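Capítulo 4
A recolha de demonstrações

Nos capítulos anteriores tratámos o conjunto de dados como uma coisa já pronta: uma pasta com episódios, cada um com as suas observações e as suas ações. Neste capítulo recuamos um passo e vemos como esses episódios são produzidos. A qualidade de uma política aprendida por imitação depende em larga medida de decisões tomadas antes do treino – que objetos se põem na mesa, quem demonstra, quando começa e quando acaba um episódio.

4.1 O que é uma demonstração

Chamamos demonstração ao registo de uma tarefa executada por uma pessoa, do primeiro movimento até à condição de fim. No caso da pinça manual, o operador segura a ferramenta e realiza a tarefa com ela. A câmara, montada na própria ferramenta, regista o que mais tarde será a entrada da política. A trajetória da pinça e a abertura dos dedos formam a saída.

A vantagem do método está na mobilidade. Uma sessão pode decorrer numa cozinha, num escritório ou numa sala de estar, sem transportar um braço robótico. Em contrapartida, o operador pode fazer movimentos que o braço não consegue reproduzir. Voltaremos a este problema na secção 4.5.

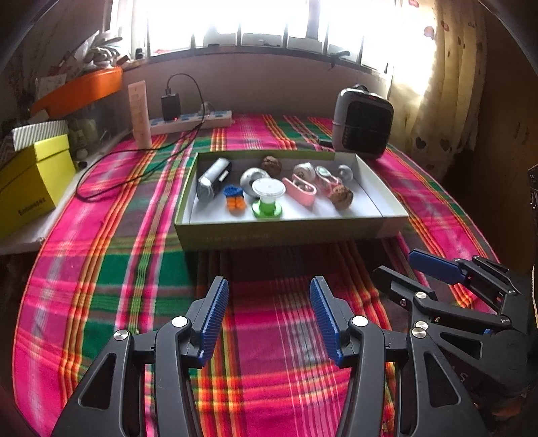 O caso que acompanha o capítulo é o projeto Plurkov, coordenado por Toshiko Chiba. A tarefa consiste em retirar objetos pequenos de uma caixa baixa e pousá-los na mesa, um de cada vez. Parece simples, mas obriga a lidar com formas muito diferentes: uma noz rola, um anel pode ficar encostado a outra peça, um objeto alongado só se agarra bem pelo lado estreito. O fundo também conta. Uma toalha axadrezada de cores vivas e uma janela muito clara são condições que o modelo encontrará fora do laboratório, e convém que apareçam nos dados de treino.

Na primeira ronda, a equipa gravou 69 episódios numa só manhã. Na revisão, feita por Poppy Cheetham, foram excluídos 16. Os motivos mais frequentes foram dois: episódios interrompidos antes da condição de fim e mãos do operador a tapar a câmara. Os restantes 53 seguiram para anotação.

4.2 O protocolo de sessão

Um protocolo é um documento curto, escrito antes da sessão e seguido por todos os operadores. O do projeto Plurkov fixa os pontos seguintes:

Posição inicial da pinça: aberta e virada para a caixa.
Disposição dos objetos: alterada ao fim de cada episódio.
Condição de fim: objeto pousado e dedos abertos.
Pausas: uma a cada meia hora de gravação.

O segundo ponto é o que mais se esquece na prática. Se os objetos voltarem sempre ao mesmo lugar, a política pode aprender a posição em vez da aparência – um erro que só se nota na avaliação.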